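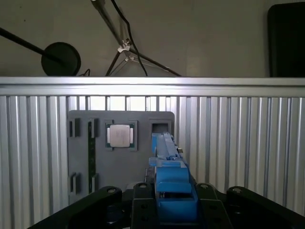
Ticket: Label printer at packing bench prints every label twice, then sulks
Product: Plurel desktop label printer
Site: Hudska, packing bench by the loading door
Priority: Medium (raised to High by the requester, lowered by us, raised again)
Status: Resolved, pending reopening

Reported problem
Every shipping label comes out twice. After the second copy the printer flashes amber and refuses further work until someone opens and closes the lid. The requester has tried "everything," which on inspection meant opening and closing the lid.

Sunday, 8:10 a.m.
Power cycled the printer. Same result, but with a cheerful startup noise.

8:25 a.m.
Checked the copies setting in the print dialog. It says 1. Checked the copies setting in the Gulamo shipping software. It also says 1. Apparently both are telling the truth and adding themselves together.

8:50 a.m.
Printed a test page from the printer's own menu. One copy, no amber light. So the printer is fine and the trouble is upstream, where the trouble usually lives.

9:15 a.m.
Found two print queues pointing at the same printer. One is named PACKING. The other is named PACKING NEW DO NOT USE. It was in use. Gulamo had both ticked as default, which the settings page permits without comment.

9:20 a.m.
Removed the second queue. 13 stuck jobs came out at once, all for the same El Sherbiny order. Customer is getting one box. Labels are in the recycling.

9:40 a.m.
Single copies now, but the amber light is still with us. Media sensor was set to continuous roll and the bench uses gap labels. Changed it, ran calibration, wasted 3 labels. Light is green.

10:05 a.m.
Requester printed 24 labels in a row and got 24 labels. Asked whether it could go faster. Separate ticket, please.

Resolution
Deleted duplicate queue, cleared old jobs, set media type to gap, recalibrated.

Follow-up
If the double printing returns, check the queue list before touching the lid. Please don't add a queue called PACKING NEWER.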